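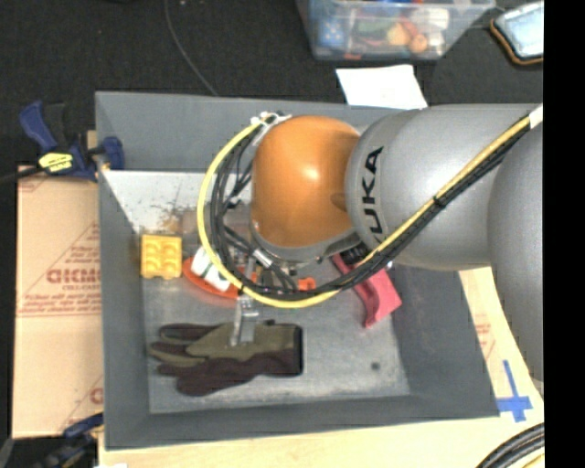 Metal Bins and Sorting Tables: Photo Gallery

The sorting room at Ekach is on the ground floor of the old Căpraru granary, which dates from 1767. Mixed items come in, get emptied into metal bins, and leave again in bags and boxes with a label on them. The gallery covers the bins, the tables, the shelves and the packing corner. Captions give sizes and materials where we know them.

The bins

Gray metal bin, open top
The standard bin in the room. It has no lid and takes a mixed load of small household and workshop items. The sloping sides help things slide toward the floor, so less gets stuck up at the rim.

Bin floor
The floor of a bin takes most of the wear. Tools and tins scratch it every time a load goes in, and after a few months the metal is dull all over. Scratches are left alone.

Rust
Rust starts where something damp has been left overnight. We brush off what comes away, wipe the spot with an oily rag and put the bin back in use. The stain usually stays.

Bin rim
Rims are checked by running a gloved hand along them in both directions. Any burr is filed down the same day.

Stacked bins
Empty bins nest because of the slope of the walls. A stack gets hard to pull apart once it is more than a few high, so we put a strip of cardboard between each pair.

Bins waiting to be cleaned
Bins are cleaned in January, when deliveries are slow. They get hot water, dish soap and a stiff brush, then stand upside down on slats until the next morning.

The tables

Wooden tabletop
The sorting tables have pale wooden tops. Light-colored wood makes it easier to find dropped screws and buttons. The tops are sanded and oiled once a year.

Table height
The main table was raised to 105 cm after people complained about their backs. That height is measured to the tabletop. With a bin on it, shorter people still need the step.

Table legs
Wooden blocks were bolted under each leg to get the extra height. One block has split and been glued, and it has held since.

Marks on the wood
A full bin dragged across the table leaves long scrapes. Lift it with two people or empty part of it first. The felt pads we tried under the bins came off within a week.

Edge strip
A low strip along the back edge of the small table keeps round things from rolling off behind it. Before the strip went on, we moved that table every few weeks to collect batteries and marbles from the floor.

What comes in

Gloves
Work gloves are the most common soft item. They rarely come in pairs. Single gloves wait in a basket by the door, and at the end of the month the ones without a partner go to rags.

Kitchen things
Spoons, peelers, jar lids, cookie cutters. Anything that touches food goes in a separate tub for washing before it is sorted any further.

Hand tools
Tools go in first when a bin is loaded, so they end up on the bottom and do not crush lighter things. Open blades are wrapped in newspaper and taped before they reach the room.

Boxes and packets
Cardboard packaging is kept if it closes. Torn boxes are flattened and used as dividers on the shelves.

Cords and string
These tangle with everything else. We pull them out early, coil them and hold each coil with a twist tie. A coil with a bad plug gets a strip of red tape and is set aside for repair.

Odds and ends
Knobs, caps, hooks, casters and parts that belong to something else. They stay in a shallow tray for two months in case the rest turns up.

The shelves

Uma shelving, long wall
The Uma shelves were bought used and have 8 levels, counting the one at floor level. The uprights are steel. Two of the boards are replacements and a little thicker than the others, so their clips had to be bent open.

Lower shelves
Heavy boxes go here: tools, jars, anything in glass. The floor slopes toward the street, and the end nearest the window has a shim under it.

Middle shelves
Items that move quickly are kept between knee and shoulder height. Kitchen things have the left side and cloth the right. The order has changed twice and may change again when the second unit arrives.

Top shelf
Empty boxes only. The ceiling beams are low at that end of the room, and it is hard to see what is in a box up there without taking it down.

Labels
We use Skukby card labels in metal holders. Pencil works better than marker, as the contents of a box change and the card can be reused. Write the type of item first and the size second.

Pegboard
Brushes, scissors and tape hang beside the shelves. The outline of each tool was painted on the board last winter in whatever paint was left over from the door.

The packing corner

Paper roll
The roll is mounted under the end of the table and pulls out toward the packer. It was on top of the table before, where it took up too much space.

Bags
Clear bags for small metal parts, paper bags for cloth. Cloth sweats in plastic if it sits through the summer.

Box sizes
We keep to 11 box sizes. There used to be more, and most of the time went into looking for the right one. The three smallest are kept flat in a rack and folded when needed.

Scale
An old kitchen scale for anything light. Heavier boxes go on the floor scale in the hall. The kitchen scale reads a little high in cold weather.

Outgoing boxes
Finished boxes are lined up by the double doors with the label facing out. The van backs up to the step at 3 p.m. If a box is too heavy for one person, put a second label on the lid that says so.

The room

Windows
The windows face north. Daylight is good for sorting until the middle of the afternoon and poor after that. Lamps were hung over both tables, and the bulbs were changed to a whiter type because brown and black thread looked the same under the old ones.

Floor
Brick, uneven, swept at the end of each shift. The sweepings are put through a sieve before they are thrown out. It usually turns up a few washers and a needle or two.

Double doors
The doors are newer than the building. The left one sticks in wet weather and should be lifted slightly by the handle while pushing.

Stove
Lit from late fall on. Nothing is stored within reach of it, and the bins are kept at the other end of the room so the metal does not get hot to the touch.

Coat hooks
Aprons on the left, coats on the right. Empty apron pockets before washing.

Notes

Sizes were measured with a tape and are rounded to the nearest centimeter. Captions for the second floor, where furniture is stored, will be added when the stairs are finished. The packing corner section was last updated after the paper roll was moved.

Back to all galleries
Next gallery: Furniture Store, Upper Floor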